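Shingles shot at 52, worth it or wait?
Posted by Ditte Hedegaard, December
2 min read

My doctor at the Lund clinic brought up the shingles vaccine at my checkup and I said I'd think it over, and now I can't stop thinking it over! I had chickenpox as a kid (badly, my mother still talks about it). The clinic quoted me 362 for the pair of doses if my plan won't pay. Did it knock you flat?

rareseck_ray
Get it, Ditte. I had shingles across my ribs two winters ago and couldn't stand a shirt on my skin for weeks. My arm was sore after the shot and I went to bed early with chills – by lunch the next day I was out raking.

ilter_mom
I'd be a little slower, Ray. My second dose had me shivering for 2 days and I missed work. I don't regret it, but please don't tell people it's only a sore arm.

rareseck_ray
Fair enough, it was only a sore arm and chills for me. My wife had it worse, come to think of it.

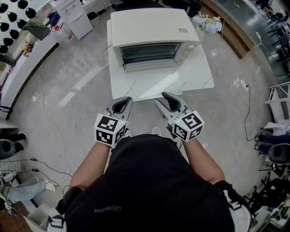
What I'd do is call the plan before paying anybody, and ask whether the pharmacy counts as in network, since ours covered it there and wouldn't at the clinic.

restgate400
Agree with ilter_mom about the second one. Keep the next day clear and put some soup in the freezer. And do mention any other medicines you take when you book.

Ditte Hedegaard
You are all so kind, thank you. I'm calling the plan tomorrow at 9, and I'll ask about the pharmacy on Ilter Street too.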